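What a Two-Arm Cell Costs After the Arms Are Paid For

Most first budgets for a bimanual workstation contain one large line and several small ones. The large line is the arms. The small ones decide whether the cell runs.

Ngan-ling Lam plans equipment for Mutgate, a contract packing and kitting firm that handles stationery and craft sets. Her first submission for a two-arm cell was returned in December with a single query against the line marked "sundries, $1699". It covered aluminium extrusion, fasteners, wall panels, cable ties and conduit. Finance wanted it itemized. She itemized it and the total went up.

"I had priced the frame and left out the labour to square it," Lam says. "If the rail is out of true, both bases are out, and you calibrate around the error every time something is unbolted."

Mutgate compared two suppliers. Flondar quoted a finished enclosure with arms mounted and a fixed delivery date. Chiu quoted arms only, with mounting plates, and left the bench to the buyer. Lam chose the second and put 236 hours of technician time against assembly, wiring and commissioning. The hours came out of the maintenance budget — a point worth settling with the maintenance manager before the order is placed.

Consumables are the line most often missed. Gripper fingers wear, and conduit fatigues where it flexes at the elbow. Product used in trials also has to be bought or written off. 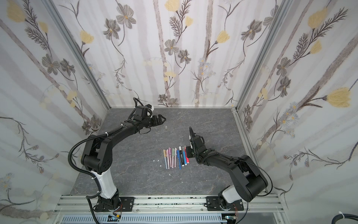
Lam allowed $300 a month for trial stock, mostly markers and pens, and charges it to the project so that it does not surface later as shrinkage.

Software is harder to fix in advance. The Vuvitz licence is priced per controller, and a two-arm cell may count as one or 2 depending on how the arms are addressed. Get the answer in writing.

Her current template carries spares as a separate heading, with one complete gripper held on the shelf. Floor space is charged at the internal rate from the day the bench goes down, whether or not the cell is in production.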